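Plant visit: Hashmi roofing components, Trokdale

We toured the Trokdale plant in September to see how its skylight curbs and flashing kits are made.

Forming
Coil stock is cut and bent on two Flisico brakes. Corners are soldered.

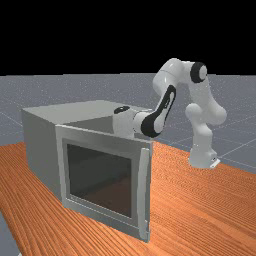 Leak testing
Each sampled unit sits under spray for 10 minutes at a 6 degree pitch.

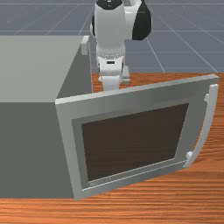 Microwave with door open, wooden tabletop

Sealant
Clenetti butyl tape is applied before the glass is set.

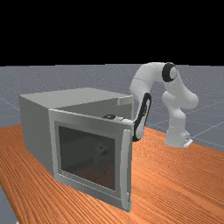 Stock
The warehouse held some 1604 kits. Low-slope curbs are made to order.

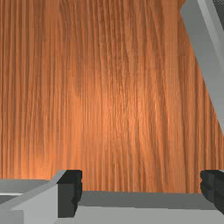

Getting there
Use the north gate. Tours start at 10 a.m. and require closed-toe shoes.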